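### 4.2 Shade and reported comfort

Earlier work on street markets claims that shade keeps shoppers at a stall longer. We doubt the claim is as solid as it is usually made to look. La's Calside survey drew on 3,000 shoppers, but only 80 were asked where they had been standing, and the answers were collected at noon in August. Our own count at Wekonby found longer stays under cover at 30 of 40 stalls. Most of those stalls also sold hot food, and people wait for hot food whether or not the sun is out.
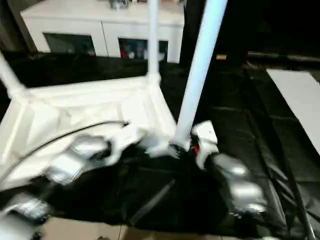
**Figure 3.** White fabric canopy with white poles.

Fabric color is a further problem. Hằng Lý treats all covered stalls as one group, which lumps dark tarps in with light cloth and makes the average hard to read. White covers like the one in Figure 3 let through a different share of light than a dark tarp does, and slim poles leave the sides open to low sun. Until cover type is recorded stall by stall — the Võ data set does not do this — we would not put a number on the effect of shade.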